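Riltance Hand-Held Gripper Kit: Evaluation Recordings, Skirkham Test Kitchen
Data card, revised 2024-08-26
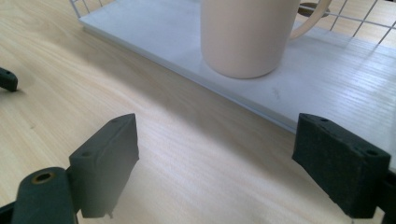 The recordings were made during the review of the Riltance kit before its purchase by the Tida teaching laboratory. They are released so that other buyers may judge the kit on ordinary household tasks.

Contents
The set holds 203 recordings in 17 task folders. Each recording has a video file, a log of finger opening and a short text label. Folder 12 is incomplete and should be left out of any comparison between operators.

Tasks
Operators picked up, moved and put down common kitchen items, mugs among them. Items were placed on a bare table, on a flat board or near a wire rack. Starting positions were changed between recordings and are not logged.

Equipment
The kit was used as supplied, with the padded fingertips fitted. The spare fingertips offered by Aliyu were not tested. Calibration was carried out once, in May, following the supplier's printed sheet.

Known limits
All operators were right-handed. Finger opening is logged in millimetres, except in folder 3, where raw sensor values were kept by mistake. Handles and rims often leave the camera's view while an item is being approached. Labels were written by one person and checked by a second; 18 were corrected.

Use
The recordings may be used for teaching and research. They should not be relied upon as evidence of the kit's safety or working life, neither of which formed part of the review.

Contacts
Recordings and labels: Rosalía Cantero
Equipment and loan requests: Sang Diệp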